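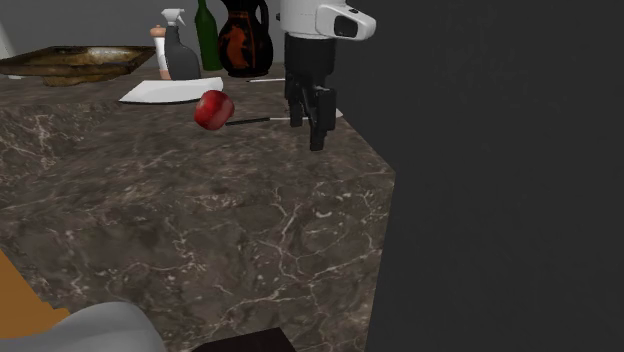
Morning, early, second coffee. I said I'd write down what goes wrong while I can still remember it, so I am doing that instead of the expenses.

The overnight batch of the kitchen task finished at ten to six. 800 runs in the simulator, and the summary Kititz sends round had a green tick on it, 394 passes on the knife alone. Byung-chul was pleased. I wanted to be pleased. Then I opened a handful of the passes and watched them at quarter speed, and I don't believe the number any more.

The fault is in the fingers. They come down beside the knife, the force reading jumps, and the checker logs a grasp. What they have hold of, as far as I can tell from the contact log, is the marble. The fingertips go 18 millimetres into the worktop and stay there, quite happily, until the controller works itself into a state and flings the arm sideways. By then the pass has been scored. A real arm would have snapped a finger or tripped its brake, and with a blade lying there I would not care to be the person standing next to it.

Fumiko says it's only the contact settings on the worktop and that the policy itself is sound. Perhaps. She said the same in July about the Stotora drawer, and we lost a fortnight to that.

I went through the wrist camera for run 30 over lunch. It's nearly all stone down there, brown with white veins going everywhere, and a thin pale blade against white veins is asking a lot of any detector. I wrote that in the margin of the plan in spring and Kojo wrote "noted" beside it.

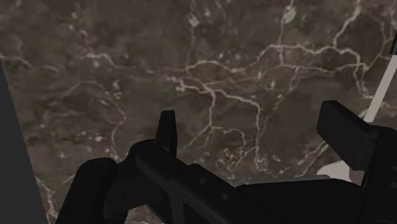
So there may be two faults, one hiding the other. If the detector takes a vein for the edge of the knife, the hand goes down in the wrong place, and if the worktop is soft enough to let it through, the checker calls that a success. I've asked Setsuko to turn the stiffness up and run the same seeds again, with no other changes. Byung-chul wants to change the stone to plain grey as well. I said no, one thing at a time, and was probably short with him.

The Adeck people are expecting our figures this month and would like to go to hardware straight after. Not with a knife, not on this evidence. I have sent Mitsuko an email saying so, in plain words, and asked for the safety sign-off to be held. No answer by six.

Still haven't done the expenses. Rerun starts at nine tonight.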